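Learning to sleep in a bright country

When I moved to Haltley four years ago, people warned me about the rain and about the price of the train. I was not warned about June. In my home town the evening comes at seven and it comes quickly, like somebody closing a lid. In Haltley in June it is still light when I brush my teeth, and it is light again before the first bus. My first summer I slept so badly that I once put my keys in the fridge and went to work with a yoghurt in my coat pocket.

I have wanted to write about this for a long time, but every time I started I was too tired. Now it is August, the nights are getting longer, and I can think again.

The first thing I tried was a sleep mask. I bought it at the airport in a hurry. It had a small hard seam in the middle, exactly where my nose begins, and in the morning I had a red line there which stayed until lunch. My colleagues were polite about it. After two weeks I woke up and could not find the mask at all, and it was inside the pillowcase. I still do not understand how it went there.

Then I tried going to bed later. My thinking was that if the sun does not want to go to sleep, I will also wait. This was a mistake, as the sun does not have to be at work at eight.

My neighbour Johannes Mkhize has worked nights at the Stalico bakery for a long time, so he sleeps in the daytime the whole year. I met him on the stairs one Saturday and complained, the way you complain about the weather, without expecting anything. He took it very seriously. He told me that he stopped fighting with the light years ago and began to take care of the hour before bed. He eats something small, he washes his face with cool water, and he reads a book that he has read before. It must be a book he has read before, he repeated, because with a new one he wants to know what happens. Then he asked me what kind of blinds I had, and I was ashamed to say that I had never really looked at them.

So I went and looked. They were the ordinary kind with slats, from the tenant before me. I had always closed them by turning the stick until it stopped. Johannes showed me that they can be turned in two directions, and that when the slats are closed upwards, with the outer edge high, less light falls down on the bed. It sounds like a small matter. For me it was worth maybe half an hour of sleep each morning, and it cost nothing.

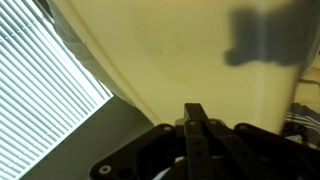 Slatted blinds with the daylight behind them.

Slats are good for the daytime, I should say. I like the stripes, and I like that I can read at the table without the sun on the page. But light always finds the gaps, and for sleeping you want something behind them or in front of them. I measured my window three times and ordered a dark curtain for 39 pounds. When it arrived it was too short by the width of my hand. My aunt in Pinow, whom I visit every spring, taught me to sew when I was a child, and I remembered enough to add a strip of old bed sheet at the bottom. It is blue and the curtain is grey. I have stopped noticing it.

The curtain helped more than everything else together, but it brought a new problem. In full darkness I slept through the alarm twice in one week. Now I leave an opening at one side, as wide as a finger, so that a little of the morning comes in and touches the wardrobe. If I wake up and the light is on the wardrobe door, I know I have some time left. If it has moved to the chair, I must get up.

There is also the question of heat. A dark curtain in a closed room makes the room stuffy, and in July I could not decide between air and darkness. On warm evenings I open the window wide from nine until I go to bed, and then close it halfway and pull the curtain over. It moves a bit in the wind. At first the movement woke me, so I put two clothes pegs at the bottom, and they are still there.

I should also mention food, although I am not an expert. I used to drink strong tea after dinner, as my whole family does, and I believed it had no effect on me. I gave it up for 20 days to see. I fell asleep faster, I have to admit it. Now in the evening I drink hot water with a slice of ginger, from the Thongsuk shop near the station, where the ginger is fresh and the owner always tells me I am buying too little.

Some things did not work for me. Counting backwards from 324 by threes, which I read in a magazine, made me angry, as I made mistakes and had to start again. Recordings of rain were no use either, because in Haltley I could not tell if I should go and take in the washing.

I still have bad nights. Last week I was awake at four and heard the birds begin, first one, then so many that it was like a school yard. I went to the kitchen, ate some bread and stood at the window until the street lamps went off. Then I slept a little on the sofa.

If you also come from a place with short evenings and have found a good way, please write to me under this post. I would especially like to hear from people with small children. My sister is moving here next spring with two of them, and I have only told her about the rain.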